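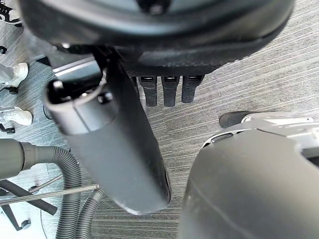
Gunhild Skov wondered in an earlier thread whether newcomers can vote for their local Jewish community board at all, and that got me going, so I'm asking for all of us in Bloxham! I moved here in December and joined the congregation right away. The board election is coming up and I'd love to take part. Do I have to wait a year? Can I stand as a delegate too?

Vibeke Kjærgaard

Welcome, how great that you want in! Look in the bylaws under membership. Ours in Elleck let you vote after 6 months and stand for delegate after two years, but every community writes its own rules. Ask the office for the member roll and check that your name is on it (mine was missing the first time, and it took 10 minutes to fix).

Skarphéðinn Bundgaard

just go to the meeting, they're always short of people

Gediminas Rebane

Do go, observers are usually welcome! But get the voting rule in writing first. We had 161 ballots last time and two were thrown out over joining dates. Good luck, and run when you can!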